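Planning the Second Two-Arm Cell: What We Are Buying and When

Equipment news from the Tomard shop floor

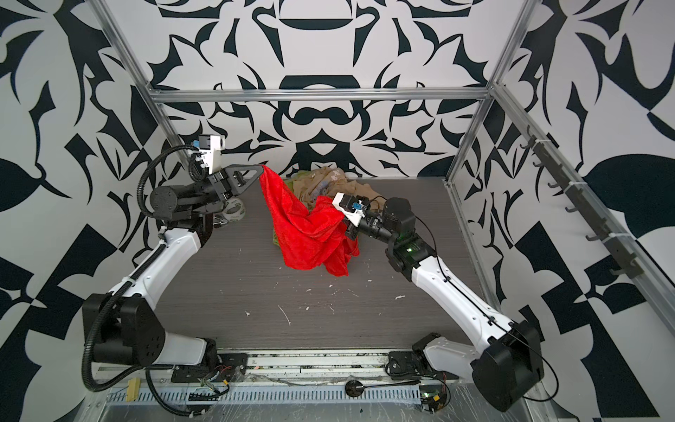 The budget request for a second two-arm folding cell went in at the start of October, and several people have asked what is in it and why it costs more than the arms alone. The short answer is that the arms are the easy part to price. A quote for two arms does not include the table, the frame, the grippers, the cameras on the wrists, the cabling or the hours needed to put it all together. In the current cell, with one gripper holding the corner of a red cloth and the other pushed into its folds, each arm also carries a camera mount above the gripper and a cable run all the way back to its base. Every one of those is a line on the request, and the first time we bought a cell we missed several of them.

This item goes through the request in the order it was written. It is longer than our usual equipment note because the purchase touches three departments, and two of them will be asked to give something up for it.

The arms

We asked for quotes from Guteck and Cuadros. Both can supply arms with enough reach for our table and enough payload for cloth, which weighs very little. Payload was never the deciding point. What we looked at was delivery time, the cost of a spare wrist joint, and whether the supplier would hold the price until the board has met.

Guteck quoted 12 weeks for delivery. Cuadros quoted less, but its price did not include controller software for running two arms together, and once that was added the gap between the two nearly closed. Guteck also agreed to hold its price through the end of the quarter. The request names Guteck as first choice and Cuadros as the fallback if the delivery date moves.

We did look at used arms. The saving was real on paper, but neither seller would put a service history in writing, and the warranty would have run from the original sale. We may come back to used equipment for the training bench, where a week of downtime does no harm.

The grippers

Parallel grippers again, the same type for both arms, with cut-out fingers. Changing the gripper now would mean redoing work on grasping that took most of last winter, and there is no case for it at the moment.

The request includes four spare sets of fingers. On the first cell we ordered none, and when a finger needed replacing the cell waited on the mail. Fingers are cheap next to idle time. Fabrication has offered to make them in house, and we would like to take that up next year, but the first sets should come from the supplier so that we have a known part to compare against.

Frame, table and walls

The frame will be aluminum extrusion, cut to length and delivered as a kit. We are copying the dimensions of the current cell so that programs can move from one to the other with only a calibration step in between. The tabletop will also match. Please do not suggest a larger table. A larger table means longer arms, and longer arms mean a new quote.

Printed wall panels are on the list as well. People outside the group tend to read this line as decoration and cross it out, so it now sits under "vision" in the request, with the cameras. The patterned panels are part of how we vary what the cameras see behind the work, and we want at least two sets for the new cell that differ from the bold black-and-white scrollwork we have up at present.

Small parts and cabling

This was the section that hurt us last time. Brackets, clips, cable trays, conduit, connectors, foam, tape and power supplies were left out of the first budget on the grounds that we had them in the building. We had some of them. The rest came in as small orders over several months, each with its own shipping charge, and when Purchasing added them up the total was $1,503. That is a small number beside the price of an arm, but it had no budget code, and it came out of the repair fund for the other lines.

For the second cell there is one line for small parts, set a little above that total to allow for price changes. It includes a full spare set of arm cables. A cable that bends with the arm all day should be treated as a wear item, and it should be on the shelf before it is needed.

Material

The cell needs cloth, in several colors and weights, and cloth wears out too. It picks up lint, loses its stiffness and stops behaving the way new stock does. So far we have drawn on offcuts from the sample room. That has worked, but the sample room has asked us to stop, and it is a fair request. We have put in for a small standing order through Stultelus, who already supply wiping cloths to the plant and can add plain-dyed pieces to the same delivery.

Labor

We are asking for 80 hours of technician time for assembly, wiring and first calibration. The first cell took longer, but part of that was learning. The hours are to be split between Maintenance and Controls, and both have said they can manage it if the kit does not arrive during the year-end shutdown. This is the main reason the delivery date matters. If the arms come late, we would rather leave them in their crates until January than pull people off the shutdown work.

Running costs are listed separately. They cover a yearly service visit, the software license for the pair of arms, replacement cables and fingers, and cleaning. Cleaning is there as a real item, with time against it. Small bits of debris collect on the tabletop during a run, and wiping down ought to be somebody's job at the end of a shift -- at present it gets done when a person happens to notice.

Floor space

The new cell will go next to the current one, which means moving the two storage racks by the east door. Anyone with material on those racks should clear it by the end of the month. Facilities will mark out the footprint in tape before then so that people can see how much of the walkway is left. It meets the clearance rule, though carts will need to go around by the other aisle.

Power is already available at that wall. Compressed air is not needed for this design. The network drop will have to be added, and IT has quoted a half day for it.

What happens next

The request goes to the budget meeting in November. If it is approved in full, the order to Guteck will be placed the same week, with the frame kit and small parts ordered at the same time so that the table can be built and leveled while we wait for the arms. If only part of it is approved, we will ask for the frame, table and cabling first and carry the arms over to the new year. We would prefer not to do it the other way around. Arms without a table cannot be used, and the warranty starts on delivery.

Copies of the full request, with both quotes attached, are at the equipment desk. Comments should reach the desk before the meeting. If your comment is about cost, please say which line it concerns.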